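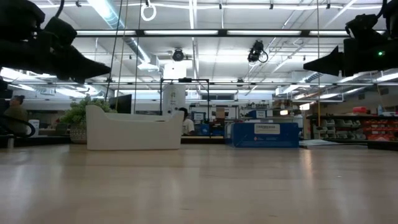 4. Setting up the grasp planner

By now you should have Plernby installed and both arms talking to it. If the status line still says "waiting for Naker," go back to section 3 and finish the driver setup, because nothing below will work without it. I wrote this part after helping Zuweira Ametepe get her station going, so it follows the order we did things in and skips the detours (there were plenty!).

1. Open the planner tab and load the default profile. Save it right away under your own name. I've overwritten the default twice now and it's a pain to get back.

2. Set the table height. Jog one arm down slowly until the fingertips just touch a sheet of paper on the table, then press Store Height. Do the same with the other arm. The two readings won't match exactly, and that's okay — Plernby keeps one for each arm.

Caution: keep your hand on the stop button while you jog. The height limit isn't active until both readings are stored.

3. Turn on the wrist view and close the fingers all the way. Click Learn Fingers and wait for the bar to fill. The planner uses this to mask the gripper out of its own view. 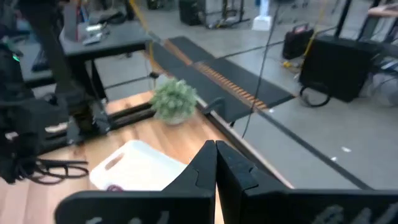

The finger mask decides which pixels the planner is allowed to think about, so take a minute to look it over before you move on. Switch the overlay on and trace the outline with your eyes, right up to the tips. Mine always goes wrong in the same spot: with the tips nearly touching, the little notch on the inner edge of the left finger gets filled in, and I have to clean it up with the eraser. Check any edge where a finger covers part of something you want to pick up, too. The near edge of the white cutting board runs behind the left finger, and a sloppy mask there will hand the planner a board that's the wrong shape.

4. Draw the work area. Click the corners of the table region you want, then close the shape. Stay inside the rails. Anything outside the line is ignored for grasping but still counts as an obstacle, plants included.

5. Set Max Candidates to 50. You can go up to 800 if you like watching dots crawl over your screen, but I never got a better grasp out of it.

6. Press Plan Only. You'll get a ghost arm showing the path, and the real arm stays put. Run this a few times before you even look at the Execute button.

Note: error 361 means the mask and the work area don't overlap enough. Redo step 4 with a bigger shape.

7. Save the profile again and export a copy to Atallah if your lab uses it for logs.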